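Skarnia two-hand glove kit, hire or buy?

tealstripe
Trotside are offering the Skarnia kit at $300 for a week's hire, and I've now had it for most of one. We're collecting cloth-folding demos to train an arm that, at present, folds like a teenager.

The good: tracking holds up well with the marker cubes, and the gloves leave enough fingertip to pinch a hem. Setup is 30 minutes if you read the manual, less if you've already lost it.

The bad: cables. The listing says "lightly tethered", in the sense that a goat is lightly tethered.
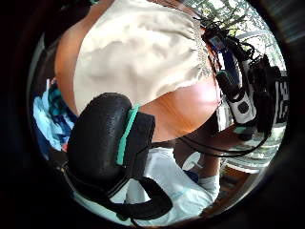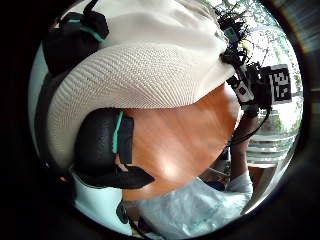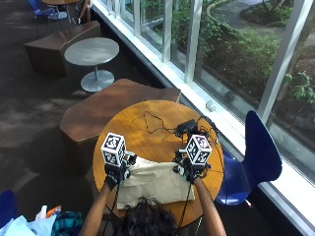 Third one is the fold itself, both top corners held.
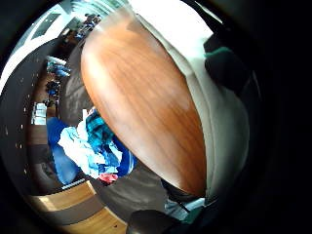 Filed under: Wearable Capture / Hire & Second-hand

ratden_lurker
Is that cable running down over the cloth on the right hand? Ours did the same and the model learnt to flick its wrist at nothing. Very elegant. Took us a fortnight to work out why.

tealstripe
It is. I've started routing them up the forearm with hair elastics. Trotside sell an official cable sleeve for $50 and I have my pride.

MoreSolder
Going to disagree with the tracking praise. Next to a big window our Skarnia dropped the cubes every time the sun got low. We went back to the Picard, uglier and heavier, and haven't lost a session to weather.

tealstripe
Fair. I've had glass right beside me all week and no dropouts, but I pack up by 2 pm, so I may simply be lazy at the correct hours.

ratden_lurker
The Picard also weighs as much as a toaster on each hand. My folding got worse. The robot's got better, so make of that what you will.

MoreSolder
It builds character and forearms.

kelpie_av
Does the hire price include the wrist straps? My quote had them as an optional extra, along with "support (email)".

tealstripe
Straps were in the box. Support is by email and replies in the tone of someone who's been woken up. I'd hire again, wouldn't buy until they sort the cabling.

MoreSolder
Mods, can we get the Picard added to the comparison sticky? It's still listed as "coming in November".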